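Changing the fingertip pads on the Andirow hand grippers
Rakel bench notes, page 7

Do this when the pads start slipping on soft stuff, or every 200 grabs if you're keeping the tally sheet (please keep the tally sheet). Takes over 26 minutes the first time. Less after.

Need: 2 mm hex key, new pads, rag, isopropyl, a small dish for the screws. They roll.

1. Power off at the Panalska box. Wait for the fan to stop.
2. Open the jaws all the way by hand. Slow. If it fights you, stop, the brake's still on.
3. Back out the pad screw, slide the pad forward and off. Don't pry from the side, you'll bend the link.
4. Wipe the seat. Old glue comes off with a fingernail mostly.
5. New pad on, screw in finger tight, then a quarter turn. No more than that. The threads are soft.
6. Close the jaws and check the faces meet flat. Gap at the tip = pad not seated, go back to 5.
7. Do the other side even if it looks fine. Always change in pairs.

While your in there, wiggle each pivot ring. Any click, write it up for Eyerusalem Moges and tag the unit out.

Then the test pick. We use the bear in the white bin, table cleared enough to get at the bin from the front. Line up before you close on anything.

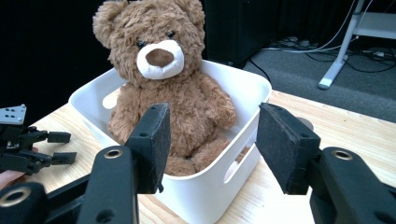 Bear upright in the bin, jaws open. Left pad has a scrap hanging off the bottom, right one's scuffed.

Scraps like that get trimmed or the pad gets binned. Don't tear them, it takes the face with it. Scuffing alone is ok if the grip holds.

Lift by the body, not an ear. Hold, set down, repeat. If it slips twice re-check step 6 befor you blame the motor.

Zero the jaws in Tamiru after, menu is Tools then Jaw Zero. Save. Old pads go in the tub under the bench, pickup is Tuesday.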